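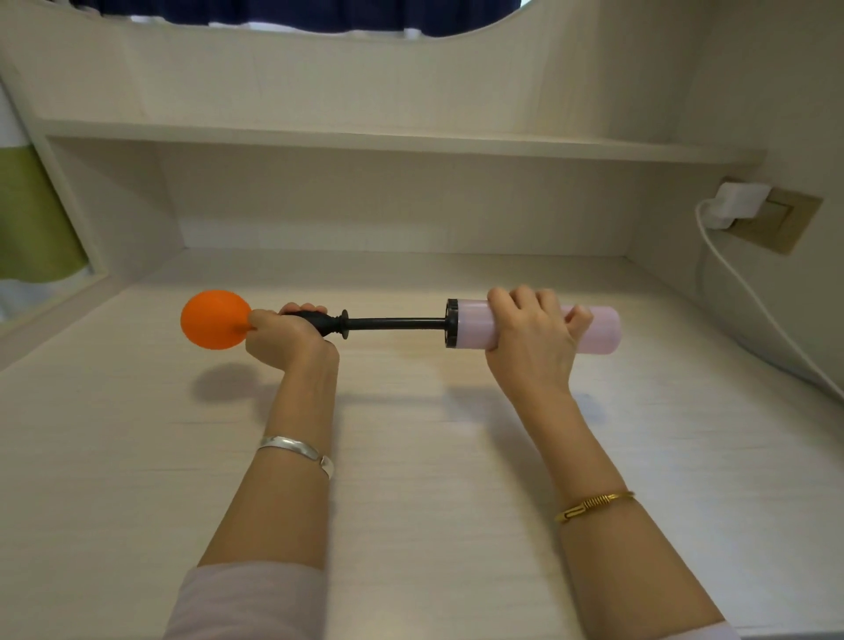 Balloon inflation by hand pump, desk trial
05/02/2023

Purpose: settle on a repeatable way to fill the small orange balloons with the hand pump before the batch for the Clastcombe open day. The last lot came out in all sizes and Pacheco sent back the ones that would not fit the display rail.

Setup

Pump is the pink-barrel type, black nozzle with the ribbed collar. Balloons are latex, orange, from the Mindale bag. Work done over the white desk under the long shelf.

Bag was opened this morning and kept in the drawer until needed. Ambient not logged. Should be logged next time, as cold latex is stiffer on the first few strokes.

Method as it stands

1. Stretch the balloon by hand, twice lengthwise, once across the neck. Check the lip for nicks.
2. Work the neck over the tapered tip until it sits well up the taper. If the lip rolls, take it off and start again. A rolled lip leaks on the second or third stroke.
3. Left hand over the nozzle, thumb on the neck. Keep the thumb there for the whole fill.
4. Right hand around the middle of the barrel. Left hand stays still, barrel moves. Moving both hands wobbles the neck and lets air past.
5. Full, even strokes. Short strokes make the count meaningless.
6. At the target count, pinch the neck between tip and body of the balloon, then slide the nozzle out. Tie off.

Holding the pump level over the desk gave better results than holding it upright against the chest. With the pump upright the weight of the balloon folds the neck over the tip once it has some air in it, and the next stroke meets a lot of resistance. Level, the neck stays in line with the rod.
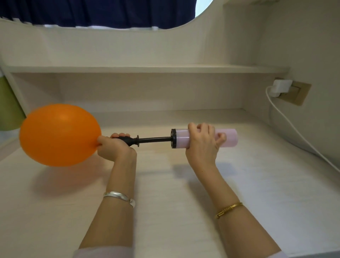

Thumb pressure is the part that takes practice. Too light and air escapes back along the taper with a squeak. Too heavy and the neck closes against the tip, the barrel goes stiff, and the next stroke pushes the balloon off. The right amount is firm on top with the fingers doing most of the holding from the other side. Dry hands are better. Hand cream was a problem in the earlier session and should be kept off until the batch is finished.

Stroke count

Target is 7 full strokes. This gives a balloon that is still slightly oval and takes a knot without a fight. Going past that rounds it out but shortens the neck, and tying becomes slow. For the rail, oval is acceptable. Toivo Nieminen would like them rounder for the table pieces, so those can be done separately at a higher count, to be decided.

Time allowance is 60 seconds per balloon including stretch and knot. Achievable once the grip is settled. The knot takes longer than the pumping.

Quantity

Order on the Clarus sheet is 459 finished. Stock on the shelf list is 630, which covers splits and rejects. Do not open the reserve bag for table pieces until the rail batch is complete.

Notes and problems

The collar on the nozzle is a useful stop for the side of the hand. With the hand ahead of it, the grip does not creep back toward the rod. Keep fingers off the rod itself, as the end cap comes up to meet them on the closing stroke.

Finished balloons roll on the desk. A shallow tray is needed, or a box with the flaps up. Nothing with a rough edge.

Balloons held back from today are to be measured across the widest part tomorrow and again a day later. If the loss is visible by eye on the rail, filling will have to move closer to the event.

To do

Tray or box for finished pieces.
Thermometer for the desk.
Ask Toivo for a diameter for the table pieces, in inches.
Check whether Pacheco wants the knots facing the rail or away from it.
Second person to try the method from these notes alone, without being shown.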